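Subject: Re: [prullthorpe-stores] desk clear-out, box for small items
List: prullthorpe-stores
Date: October
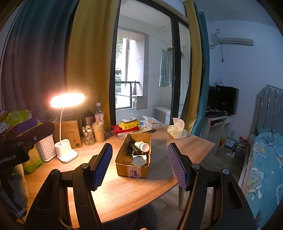
Prullthorpe Stores Desk wrote:

> The small parts should not share a box with bottles. Last time we did it
> that way a cap worked open in the van and 38 clips had to be dried on
> newspaper. Can we agree on one container per type before anything is
> labeled? Also, what is the plan for the lamp and the paper cups?

Agreed on the bottles. Proposed split, using what is on the table now:

1. Small open carton (brown corrugated, white label on the front). Small metal items only. The white plastic bottle comes out, and so does the round tin lid. I would like the metal in zip bags before it goes back in, 300 g maximum per bag. It tangles otherwise, and sorting it a second time costs more than the bags do.

2. White lattice basket. Drinkware that stays in use: the thermos and the stack of brown paper cups. The basket is for larger pieces, so nothing small goes in it. The glass jar with the stickers should be wrapped separately.

3. Red notebook. Keep flat. The yellow pack of wipes and the white oval container are stacked on it at present. Move both to the supplies shelf. The notebook goes in the document tray.

4. Desk lamp. Stays on the table until the last day, as we need the light after 4 p.m. The base has cup holders built in. Please do not pack it with anything standing in them. The paper bag with the lamp drawing on it can go flat in the tray with the notebook.

5. Clear bottle with the red-and-white label. Not to be packed. Empty it or take it home.

On cartons: Flikance sells the small size in lots of 1000, and we do not need that many. Hotuvis will split a lot, but the board is thinner and I have had two bottoms give way under metal. I would stay with Flikance and share the order with the Org group upstairs if they are still interested. Their last message said they could take half.

On labels: we have one roll left, 4000 pieces, so there is no reason to reuse old ones. Put the new label on the front face, same position as on the small carton, and write the contents before the box is filled. Marker bleeds on the glossy stock. Use pencil or the fine pen.

Still open: whether the supplies shelf takes the wipes upright, and who has the key to the tray cabinet. Replies to the list, please, not to me directly.

--
Prullthorpe stores list
To unsubscribe, send a blank message with "unsubscribe" in the subject line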